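Home Forums World News Search Log in

Ollier and Perron sign border river deal

gatepost791
So the two foreign ministers shook hands in Parnberg and we're supposed to believe the water fight is over. I read the text. It's 4 pages. The last one was longer and lasted until April.

mudlark_k
Short doesn't mean weak. It sets up joint gauges on the Ilari and both sides have to publish the readings. That's new.

gatepost791
Publish them where? And who checks? Ollier said it had pulled 3,000 troops back from the river last time too. Show me one outside observer who saw them go.

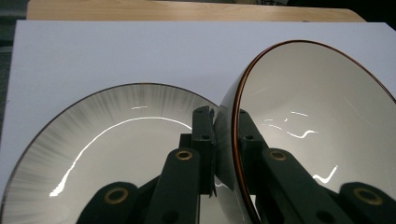
Gray-brushed plate with a dark brown rim, and a white bowl.

saltwick
I'm with gatepost. Perron has an election coming and Ollier needs the loan. Of course they both smiled for the cameras. Ask again when the river runs low.

mudlark_k
Fine, but what would you accept as proof? Last year you said they'd never sit in the same room.

saltwick
I said they'd never agree on anything in it. Read article two. "Reasonable use" isn't defined anywhere.

oldferry
3,000 was the government's number. The opposition paper had 3,001 because the general refused to leave.

gatepost791
I'd trust that one more. Still waiting on a link to the gauge data if anybody has it.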